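Chapter 2
Joints, Hinges, and Moving Parts

In August, a housing cooperative in the town of Semari replaced 40 kitchens in one building. Within a year, residents had reported 201 faults. Few of them involved broken panels. Most came from the places where one part met another: a door that rubbed, a drawer that stuck, a shelf that rocked.

Junpei Kuroda, who inspected the kitchens, sorted the faults by type of joint. His notes are used throughout this chapter.
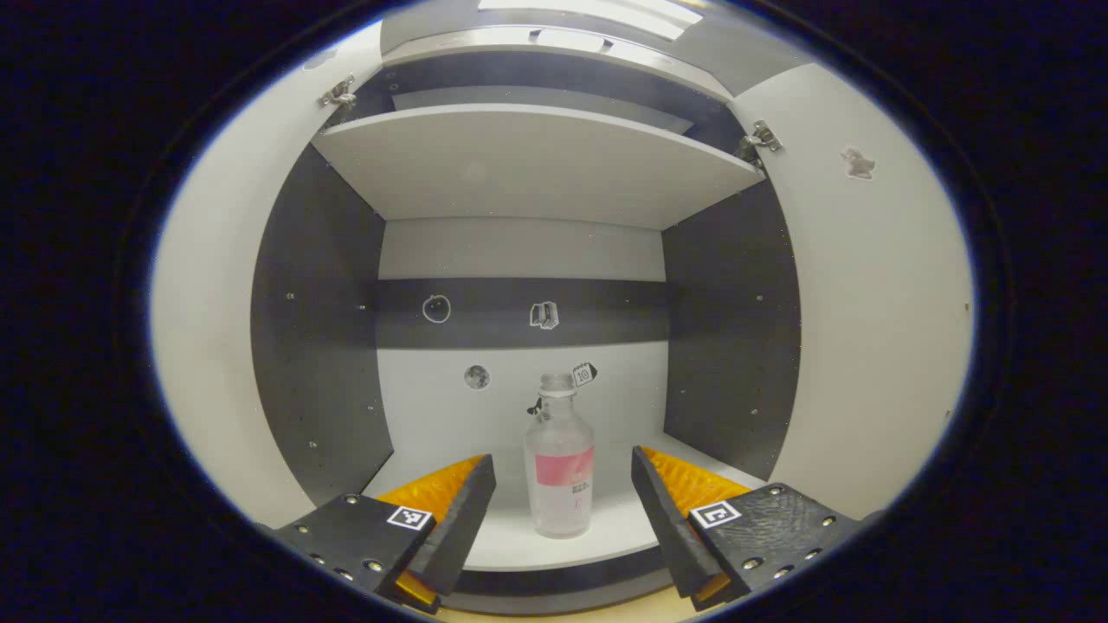 A joint is any place where two parts of a structure meet. Some joints are fixed and some allow movement. The sides of a cabinet are normally joined so that they stay put, while the doors have to swing. On a cabinet with two doors, like the white one shown with both doors open, concealed hinges sit inside the opening and are hidden when the doors are closed. An adjustable shelf is a third case. It rests in place under load but can be lifted out and moved.

In this chapter you will learn to tell fixed joints from moving joints, find the turning point of a hinge, and estimate the load on a shelf support. Section 2.1 begins with the simplest moving joint, the pin. You will need a ruler, a pencil, and two strips of stiff cardboard.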